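Notas do orador
Palestra: "O casaco de couro e outras promessas de arrumação"
Jornadas de Economia Doméstica Zupan, sala do primeiro andar, domingo, 16h30
Orador: Velimir Mujić

Entrar sem música. Esperar que se sentem. Não pedir que levantem a mão, da última vez em Ustdale ficou toda a gente a olhar para o chão.

Começar pela frase do programa, que não fui eu que escrevi: "Aprenda a dobrar tudo e recupere a sua casa." Ler devagar. Dizer que há vinte anos que trabalho com roupa, primeiro na loja de arranjos, depois a dar formação, e que ainda não vi uma casa recuperada por uma dobra. Vi gavetas bonitas durante uma semana. Parar um pouco.

Primeiro ponto: de onde vem a ideia de que tudo se dobra. Vem das camisolas. Uma camisola perdoa, fica quadrada, empilha. Quem escreve os manuais escreve-os com camisolas e camisas de algodão em cima da mesa e depois acrescenta uma linha no fim: "aplique o mesmo princípio às restantes peças". Citar o manual da Malari sem me demorar. São 70 páginas e os casacos de couro ocupam um parágrafo, onde se aconselha dobrar em três e guardar numa caixa com tampa. Perguntar à sala quem gostaria de vestir esse casaco em novembro. (Aqui podem rir. Se não rirem, seguir.)

Segundo ponto: o couro tem memória, dizem. Desconfiar também desta. É uma maneira bonita de dizer que uma dobra apertada, com peso em cima, durante meses, deixa marca. O couro liso mostra-a mais. O engelhado de origem disfarça. Mas uma tarde largado na cama, por cima da manta, não estraga casaco nenhum, e há formadores que falam disso como se fosse um crime. A Lotte Van Damme defende o contrário e vai estar na terceira fila. Dar-lhe a palavra se ela pedir, cinco minutos no máximo.

Contar o caso da cliente de Grasano. Onze casacos? Não, confirmar no caderno: 11 peças ao todo, casacos eram só quatro. Tinha comprado um sistema de caixas, tudo etiquetado. Deixou de usar os casacos porque para tirar um era preciso tirar as caixas de cima. Acabou por os pôr na cadeira do quarto. A cadeira funcionava melhor que o sistema. Não tirar daqui nenhuma lei geral, é um caso.

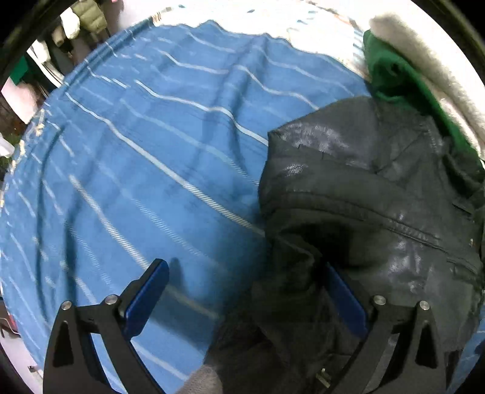 Onde se deve guardar um casaco de couro de uma estação para a outra?
Num cabide largo, com os ombros apoiados, num armário com alguma folga e longe do aquecimento. Se levar capa, que seja de pano; o plástico fechado prende a humidade. O fecho pode ficar corrido ou aberto, nunca encontrei diferença que justificasse a discussão.

Terceiro ponto: pegar na peça. Com o casaco num monte, a maior parte das pessoas puxa pelo que está mais à mão e a peça vem torcida, com as mangas ao contrário. O meu conselho é procurar a gola. É a parte mais grossa, acha-se às apalpadelas. Levanta-se pela gola, deixa-se cair o resto, e o casaco endireita-se quase sozinho. Demonstrar com o casaco que trago, duas vezes, a segunda mais devagar e de costas para a sala para verem as mãos.

Depois o fecho. O puxador de metal risca, mas risca sobretudo o próprio casaco, quando fica entalado entre duas camadas. Virá-lo para fora antes de pendurar. E não deixar a peça encostada a malhas: um fecho apanha um fio de lã e o estrago é na malha. Isto já vi muitas vezes e aqui não sou céptico.

Quarto ponto, os números. Alguém vai citar o inquérito do ano passado. Responder com calma: houve 2.711 respostas, todas de pessoas que já tinham comprado um organizador de gavetas à mesma empresa que fez o inquérito. Perguntaram-lhes se estavam satisfeitas. Estavam. Não perguntaram nada a quem devolveu o produto. O Sorin Ristić acha que estou a ser mesquinho com isto, e talvez esteja, mas continuo sem saber o que aquele inquérito prova.

Já agora, o preço. Um conjunto completo de caixas e separadores anda por aproximadamente 100 euros. Um cabide de madeira decente custa uma fracção disso. Não dizer marcas.

Quinto ponto, a manta. Parece desvio mas não é. Muita gente arruma em cima da cama e faz bem, é a maior superfície plana da casa. Só convém ter uma manta por baixo que se possa lavar, porque os casacos andam na rua, nos autocarros, nas costas das cadeiras dos cafés. Método que uso: manta esticada, peças grandes primeiro, malhas à parte. As peças grandes vão logo para o armário e não se fazem montes. O monte é onde a coisa pára. Já deixei eu próprio um monte em cima da cama até à noite e acabei por o passar inteiro para a cadeira.

Se houver tempo, falar dos cremes. Pouco creme, num canto escondido primeiro, e esperar até ao dia seguinte. Quem promete "couro como novo" está a vender creme. Um casaco usado tem rugas nos cotovelos e zonas mais gastas, e pode perfeitamente continuar assim. Se estiver comido de bolor, isso é outra conversa e eu levava-o a alguém que trabalhe com peles.

Perguntas que costumam aparecer:

Pode ir à máquina? Não. Alguém vai dizer que a prima meteu e ficou óptimo. Acredito na prima, não repetia.

E passar a ferro? Também não. Pendurar numa divisão arejada e ter paciência. O truque da casa de banho cheia de vapor é muito repetido. Experimentei com dois casacos, num melhorou um pouco e no outro não dei por nada.

E o couro sintético? Pendurar na mesma. Quando começa a descascar na gola, não conheço remédio, embora haja quem venda vários.

Para fechar: a Polyxeni Giannakopoulos pediu que lembrasse a oficina de arranjos depois do intervalo, na sala ao lado, inscrições à porta. Dizer que levem uma peça de casa com um problema concreto, um forro rasgado, um fecho que prende. Arrumar o casaco no cabide à frente de todos antes de sair do estrado. Devolver o microfone ao Kęstutis Dzene, que precisa dele às 17h30.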